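Plurura Counter Helper: a review after one month

Rating: 7 out of 10 if you are buying it for a robot, lower if you are buying it for a kitchen

I have wanted a machine to do my kitchen chores since I was old enough to be assigned any. So when Brutmont started renting out the Plurura, a two-armed kitchen robot that clamps onto the edge of a counter, I signed up for August and cleared my evenings, which I imagined spending on the couch.

Setup took most of a morning. The clamps are solid and the app found both arms on the first try. The manual runs to 146 pages, and a good third of those concern what the robot should not be near. Water is on the list. So is steam. You may notice these are things kitchens have.

Once it gets going, it can do more than I expected. It puts mugs on a shelf. It moves a sponge from one side of the sink to the other and will do so all day if you let it. Dish towels it folds into a shape I would call a rectangle if I were being paid to. It is also quiet, quieter than my fridge, and I never felt nervous standing next to it.

Speed is another matter. Putting away one dish rack took from the end of dinner to well past ten at night, with two pauses where the app wanted me to confirm that a ladle was a ladle. My neighbor Segundo Nina came over to watch and ended up washing the pots by hand because he couldn't stand it.

Then there are thin things. Wooden sticks, skewers, chopsticks, anything long and skinny lying flat on a cloth mat. This is where I'd tell anyone shopping for one of these to pay attention, as the promo clips all feature nice fat cups. 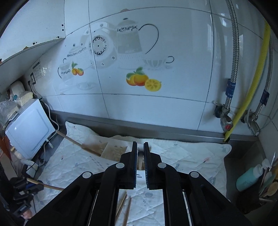

A person picks up a stick without looking. The Plurura comes down slowly, closes on a pinch of cloth, lifts the mat, puts the mat back and reports success. When it does get hold of a stick it carries it off with great dignity, usually by the wrong end. Dwynwen Prothero, who rented hers the same month, says hers improved after the second update. Mine got faster at picking up the mat.

Support was good, I'll give them that. Kevin Ayala on the help line was patient with me and suggested a stiffer surface and more space between items. Both helped. By then I had rearranged my counter, changed my mat and laid everything out in tidy rows for a machine whose job was to tidy.

The asking price to buy is $4,000, or you can keep renting. I sent mine back. If you have trouble with your hands, or you like to tinker, rent one for a month and see. For everybody else, a dish rack and a grumpy neighbor will get you there sooner. I'll try the next version when it can handle a chopstick.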